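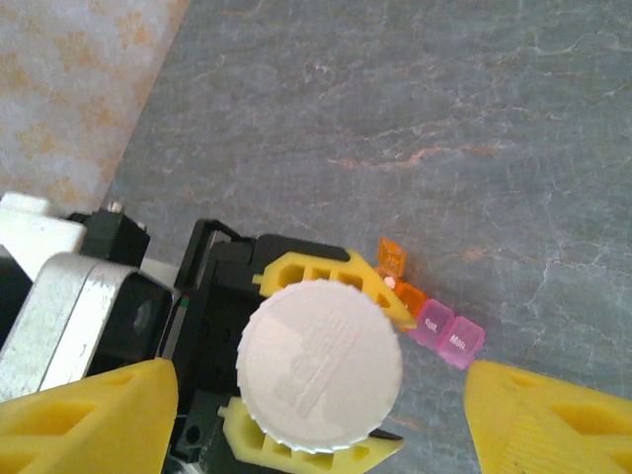 Go early and wear old shoes, one reader advised me under my last post, as at Miletti they cut with water and the whole floor is like a beach after rain. I am thankful for this advice. The open day at the Miletti stone yard was on Sunday, August 19, 2018, and at nine the parking lot was already half full.

The tour takes 71 minutes by the programme, but ours was longer, for the people asked many questions. We began outside, where the raw blocks stand in rows with numbers painted on them. After that we went into the cutting hall. The big saw was running during our visit, so the guide had to shout, and I did not catch everything she said about the blades.

The colour of a slab can change very much inside one block. Grey stone with white veins is what most customers ask for. A rusty orange vein was a reason for a discount in former years, and now some kitchen makers, for example Bistia, pay extra for it. I liked these pieces the best, also before I heard the price.

In the polishing room we could try a hand pad on a small offcut. After more than 3 minutes of rubbing my piece was still dull, and my arm was sore. The children behind me did it better.

Lunch was from the Lại food truck beside the gate, noodle soup or rolls. The line was long but it moved. Coffee was free in the office.

Some practical notes: the entry costs 2 dollars, cash only. The Wosta bus stops at the bottom of the hill and you walk up on the gravel, which is hard with a stroller. Offcuts are sold from bins near the exit, and the heavier ones they will carry to your car. The next open day is in June.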